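The Case Against Folding
by Perla Cervantes
July 15, 2021

I have been folding clothes for most of my life and I would like the time back. My mother folded, her mother folded, and I was raised to believe that a person could be judged by the edges of her towels. For years I kept a chest of drawers in which every jumper lay flat on top of another jumper, and every morning I pulled out the one at the bottom and wrecked the lot. Then in the evening I put it right again. You could call it a hobby, if hobbies were compulsory and done in your socks.

What changed my mind was moving to a flat in Multow with a bedroom so small that the chest of drawers had to be sold before the bed could go in. The buyer gave me 40 pounds and took it down three flights of stairs without a word, and I remember feeling lighter by more than the weight of the furniture. I had a wardrobe, a rail and a bag of assorted hangers, and I haven't folded a shirt since. 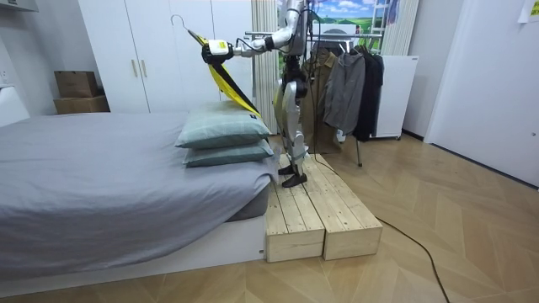
Hangers are where the opposition usually starts. People who fold will tell you that hangers take up room, that they tangle, that they leave little points in the shoulders of knitwear. All true. I would add that the wooden ones weigh as much as a small dog and the padded ones look like something from a great-aunt's spare room. What you want is the dull sort with a thin silver wire hook, like the one holding up that yellow-and-black thing, which on a hanger is a long strip of colour and in a drawer would be a lump you'd forgotten you owned. I forgot a great many lumps in the drawer years. When I emptied it for the sale I found a cardigan I had replaced twice.

The folding party has its scriptures, of course. There is a school of thought in which you fold everything into thirds and stand it upright, like files, so that you can see it all at once. I tried this for a whole November. It works beautifully as long as the drawer is completely full. Take out three T-shirts and the rest lie down, one after another, with a sort of sigh. I know a household in Tovar where they put bookends in. Bookends, in a sock drawer! At that point you have a library, and you may as well start charging for late returns.

Then there is the matter of the bed. Folding needs a flat surface, and in a small bedroom the only one going is the bed, so you can't start until it's made and you can't sleep until you've finished. I have gone to bed at midnight under a clean pile I'd lost the will to deal with, and woken up wearing part of it. A garment on a hanger goes from your hand to the rail and has no business with the bed at all. It may brush the pillows on its way past — mine usually do — but it doesn't move in.

I should be fair about storage firms, who want us to do neither. I once sent off for a thing called the Junon, a set of fabric cubes that promised to end the argument for good. You rolled your clothes and put them in the cubes, and the cubes went in a bigger cube. It came with 19 labels. I used four of them, one of which I wrote "misc" on, and within a fortnight misc was the only cube in use. The Brarow, which a colleague swears by, is the same idea with zips.

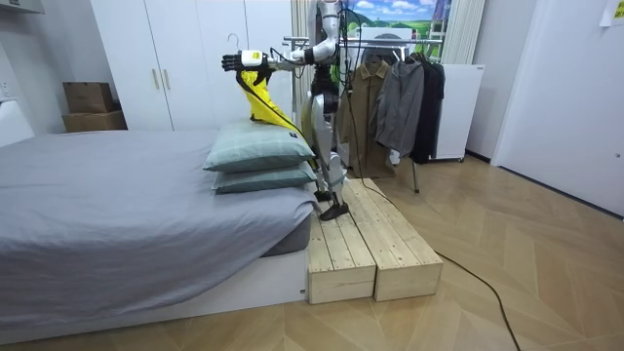
I'll admit to some exceptions. Pants and socks can't be hung by anyone who hopes to have visitors. Heavy jumpers do grow long arms on the rail, and I own one that now fits nobody in my family but would suit an orang-utan. Fitted sheets I leave out of it, as they can't be folded by honest means and there isn't a hanger in the world that wants them. Mine lives on the bed, and when it's been washed it goes straight back there.

Still, shirts, dresses, trousers, jackets, anything with a shoulder or a waist: up. You see what you have. You see what you don't wear, too, which is less comfortable, and I've got a green blouse that has been looking at me since spring. My mother came to stay last month and opened the wardrobe while I was making tea. When I came back she had taken two of my shirts off the rail and folded them, and put them on the chair.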